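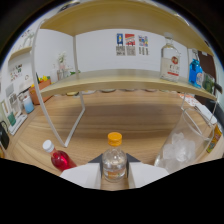

*Wrist camera view with the hand-held gripper, white pads either side of the orange-capped bottle.*

**Gripper comparison - progress report to Edico, Jul 9, 2026**

We're really pleased with how this stretch has gone! Since February we have been running the Teuber and Lamthorpe fingers against each other on the same tabletop tasks, and we now have over 3,000 recorded grasps to work with.

The flat pads are doing better than we expected on small clear bottles, which was the part of the plan we worried about most. Tipped-over bottles are still hard - both sets of fingers tend to push them along the table before they close. Pitcher handles are fine with the Lamthorpe set and hit or miss with the Teuber.

The wide lens is staying. It bends the shelves a lot near the corners, but it keeps both fingertips and the object in view, and the Desbridge controller copes well with the corrected video.

Spending is on plan. We would like to move two weeks from the arm tests to pad wear, and to order 13 spare pads now so we don't have to stop halfway. Please let us know if that works for you.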